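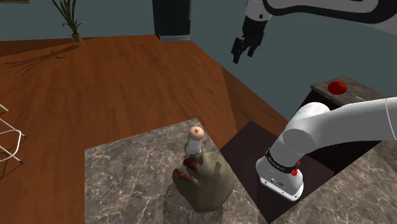 Moving the worktop, part two

Friday, October 2, 2009

I said in April that the kitchen would be finished by the summer. It is now autumn and we have a worktop, a sink that drains and no doors on the cupboards. I'm writing this down mainly for my sister, who is about to start on hers, and for the two people who emailed to ask what happened with the stone.

What happened is that we changed our minds. The first quote was from Mulder and came to more than we had put aside for the whole room. The man who came to measure was pleasant enough but wouldn't give a price for the cut-out round the hob until after we had paid the deposit. We waited a fortnight and then went to Temimport, who keep offcuts in a yard behind the showroom. Līga Koppel on the desk let us walk round with a tape measure for most of a morning. We found a piece 3000 mm long with a chip in one corner, and the chip was going to be cut off anyway for the sink.

The old worktop was 1000 mm shorter, so the run now goes right up to the back door. I would think hard before doing that again. It gives us the extra space by the window that we wanted, but the door now catches the end of it unless you open it slowly. I have put a rubber stop on the skirting, which helps a bit.

Getting the old one off

Turn the water off at the main and not just under the sink. Our isolating valve had seized and I only found out with the trap already off. The screws up into the old top were easy apart from the ones in the corner unit, where somebody had used glue as well. I cut round those with a multi-tool and filled the damage afterwards. You can't see it.

Check the cupboards are level before anyone delivers anything. Ours were 3 mm out from one end to the other, which doesn't sound much. The fitters packed it with plastic shims and charged for the time.

Sealing

The yard sold us a tin of Tokel for the surface. Two coats, with a night in between, and the windows open for both. It smells strongly for a day and then doesn't. I put a third coat by the kettle, where tea gets spilled, and so far there's one mark there that I can't shift — beetroot, I think, from the weekend we had people round.

I've stopped using lemon anywhere near it. We chop on a board and keep the board by the sink.

Money

The stone, the cutting and the delivery were 433 pounds, paid in two halves. The plumber was extra, and so was the tap, which I bought too early and had to send back as the hole was the wrong size. Postage on a tap is more than you would expect.

Still to do

The cupboard doors are on order from Iso and they keep moving the date. The wall behind the hob needs tiling. I'd like to do it myself but I've only ever tiled a windowsill, and that one isn't straight. There's also a gap at the back where the wall bows, wide enough to lose a teaspoon down. I have lost one. I'll fill it once I've decided how far down the tiles are coming.

The old worktop is in the garage on two trestles and makes a decent bench, so I'm keeping it for now. If anyone wants the old sink it's free to whoever can collect. It has a bowl and a half, drainer on the left, no tap. Email me and I'll find the clips.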